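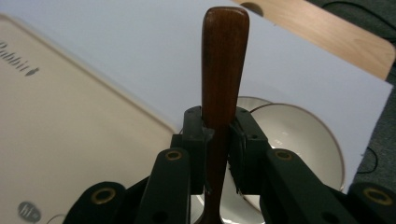
From: Antonina Lytvynenko
To: Dultside Home Cooks list
Date: 27 Dec 2020
Subject: Re: [dultside-cooks] Sour rye soup, starter smells strange

Hello Retamal and all,

> My rye starter is on day four and it smells like nail
> polish. My grandmother's never did this. Do I throw it
> out and begin again? I wanted to cook the soup for
> 17 people and I have no time for a second try.

Please do not throw it out yet. I had the same smell in June, when my kitchen was very warm. If there is no mold and no pink color, take two spoons of the starter, put them in a clean jar and feed with fresh rye flour and water. Keep it in a cooler place. Mine smelled normal again after two days — sour, a little like apples.

If you see mold, then yes, all of it must go, also the part under.

For so many people I would make 6 liters of soup. Pour the starter in slowly at the end, through a sieve, and stir all the time on low heat. When I poured it fast I got lumps, and I had to strain the whole pot.

I use the coarse flour from Kuritz. The fine one works too, but the soup is more pale. Marjoram I rub between my hands before it goes in, and garlic only in the last minutes.

One question from me: does somebody put horseradish in this soup? My neighbor says it is necessary, I never tried.

With best wishes,
Antonina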